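Hydration, Flour Strength and the Long Cold Proof

March 6, 2021

I have been keeping a bread log since I moved to Jonoscombe, and most of the entries concern one variable: how much water the dough can hold before it stops being useful to me. The flour is Hurnia strong white, bought by the sack from Gutden. The sack changed in the new year. Same label, same price, but the dough comes together slacker at the same hydration, and I have had to rework the base formula.

The old formula was 2,000 grams of flour at 68 percent water, 2 percent salt, 20 percent levain. With the new sack that gave a dough that tore at the pre-shape and spread on the bench. I ran it again at 66, 64 and 62 percent, changing nothing else. At 64 the windowpane test passes after the third fold. At 62 it passes after the second, but the crumb is tighter than I want for a table loaf. I have settled on 64 for loaves and 60 for anything that has to be rolled into a rope.

Rope doughs are less forgiving of excess water. The strand stretches under its own weight while being handled, so one end goes thin, and the coils fuse in the oven. At 60 percent, with ten minutes of rest between the first and second rolling, the strand keeps an even thickness and the ridges stay separate. Oil on the bench makes rolling harder. A bare surface with a very light dusting is better. 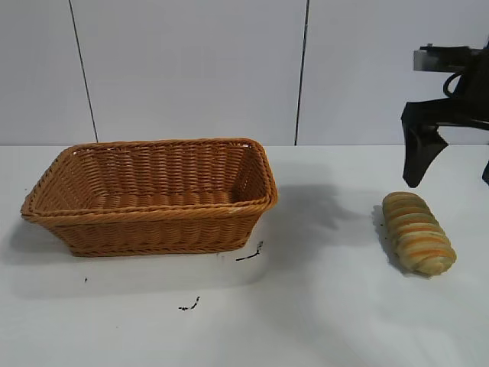
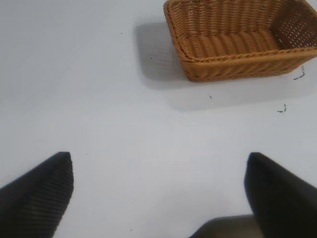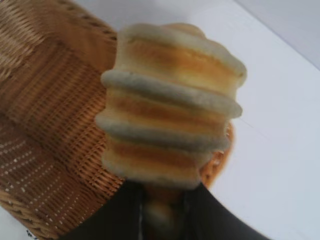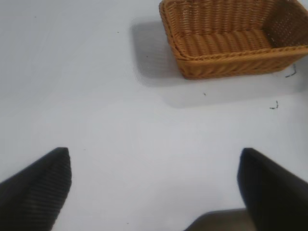 Bulk and cold proof

Bulk fermentation is judged by volume in a straight-sided tub with a strip of tape on it. I stop at a 50 percent rise. With the old flour I could go to 75 percent and still shape cleanly. The new one begins to lose tension at 60, and past that the loaf bakes flat however hard I shape it.

After shaping, loaves go into the refrigerator. Mine holds 39 F on the bottom shelf and 43 F on the top, as measured with a probe in a glass of water left overnight. Four degrees matters over a long proof. A loaf from the top shelf at 14 hours looks like one from the bottom shelf at 18, so I now bake the top shelf first and have stopped trying to even things out by swapping them around.

Siu-fong Hsieh wrote after the last post to ask why I don't lower the levain percentage instead. I tried it at 12 percent. Bulk ran two hours longer and the flavor was more sour, with no gain in strength that I could detect. She mills her own flour and gets a different result, which I would put down to the bran.

Oven notes

The oven is a Lam deck unit, secondhand, one deck. Its dial is wrong by 25 degrees at the low end and nearly right at the top. I preheat for 90 minutes and load when the stone reads 480 F on an infrared thermometer. For an 854 gram loaf (scaled weight, before baking) the schedule is:

20 minutes at 480 F with steam
Vent
22 minutes at 445 F
Door cracked for the final three minutes

Rolls skip the last step. They go in at 420 F and come out when the center reads 200 F. I no longer time them, as the strand thickness affects the bake more than the clock does.

For anyone scaling this up, a batch on 4,000 grams of flour will not mix properly in my bowl. I split it into two and combine the halves at the first fold. The levain for the full batch is 800 grams, and I build 600 grams of it the night before and the remainder at breakfast.

The next sack is due in April. I will run the same four hydrations on it and post the numbers, including the absorption figure if Gutden will give me one.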